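Your Attic Is Not a Savings Account

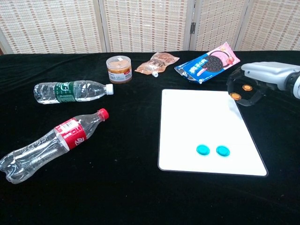

Black velvet on the table, the folding screen behind it.

Every April the same article comes around again. You have seen it. It says the average home is hiding a small fortune in unused things, and that with a free weekend and a phone you could turn yours into cash. This year's version was forwarded to me by my brother-in-law Darragh, with the subject line "you should do this," and it put my hidden fortune at $2000.

I would like to know who did the adding up. The article doesn't say. It cites "a survey," and the survey belongs to Foralik, a selling app, which takes a cut of everything you sell on it. So the people telling me I have $2000 in the attic are the people who get paid if I believe them. I followed the link to see how they got there and found a page with a cartoon of a lamp on it and a sign-up button.

I signed up anyway. I'm suspicious but I'm also nosy, and there were boxes on the landing that I'd been walking around since we moved in.

I gave it 16 days and wrote everything down, on paper, in the notebook I use for the garden. I wanted my own time in the record too, which none of these articles ever bother with. They treat your evenings as if they came free with the house.

The first thing I learned is that the app's suggested price is a wish. It told me my old bread machine would go for $46. It showed me a green bar to say that this was a "strong" price. Then I went and looked at what bread machines like mine had sold for, which takes a bit of digging because the app would rather show you what people are asking. Asking is easy. I could ask for a thousand. The sold ones had gone for a good deal less than the green bar, and several had been relisted so often that the sellers had started adding things to sweeten the deal, like flour.

The second thing is the messages. Gobnait Nic Giolla, who I used to work with and who has been selling on these sites for years, warned me by email:

"Don't answer 'is this available' in under an hour or they'll think you're desperate. Don't answer anyone who says they're sending their cousin. And never tell them why you're selling."

I ignored the first part and she was right. I had one man ask for the measurements of a side table, then for the measurements in centimeters, then for the height of the bar between the legs, and then he offered me half and wanted it dropped off. It was past eleven at night. I measured the bar! I don't know what came over me.

Then there's the staging advice, and there is so much of it. Put small items on a dark cloth. Put them on a light cloth. Shoot near a window, never near a window, use a plain background, use a "lifestyle" background so the buyer can picture the thing in their life. One guide said presentation could double your price and gave no source at all. I tried it. I had two brass candlesticks, near enough the same, and I listed one nicely shot and one photographed on the washing machine. The washing machine one sold first. I know one pair of candlesticks proves nothing, and I would thank the people writing the guides to admit the same about whatever they're going on.

What bothers me more is the way the whole business changes how you look at your own house. By the second week I was standing in the hall pricing things. A jug that had been my aunt's, and that I like, and use, turned into a number in my head, and the number was low, and for a day or so I liked the jug less. I resented that. I hadn't been planning to sell it. It had been doing perfectly well as a jug.

The fans of this stuff will say I'm missing the point and it's about space. Fine, but then say that. Space is a good reason to get rid of a bread machine. You can have the space by Thursday if you give the thing away. It's the selling that keeps it on the landing for weeks, wrapped in a towel, with a listing you have to "refresh" so it doesn't sink.

I did try the other end of the trade as well. A shop called McGrath will come out and give you one price for the lot, and they were quick and polite and the price was insulting. But I've come around to thinking it was the most truthful number I got from anybody. The man looked at the boxes, said what he'd pay, and stood there. No green bar. I said no out of pride and regretted it before he'd backed out of the drive.

So, the notebook. I'm not going to print my total because it would only be used as evidence by Darragh, one way or the other. It was well short of what I was promised. After the fees, the packing tape, the bubble wrap and one refund to a woman who said the candlestick was "more yellow than expected," and then divided by the hours, I would have done better raking leaves for the neighbors at a teenager's rate. I checked that sum again on the back page and it came out slightly worse.

Some people do make real money at this. Gobnait does. But she knows old sewing patterns inside out, she gets up early for them, and she works at it like a job – it is a job. That's a different thing from what the article was selling, where the money is already sitting up there and all you have to do is go and fetch it.

The bread machine went to Cormac Mac Mathúna down the road, for nothing. He has made a loaf in it. I've had a slice, and it was a bit dense, but he says he's still working out the settings.

The side table is still here if anyone wants it. The bar is nine inches off the floor. Collection only.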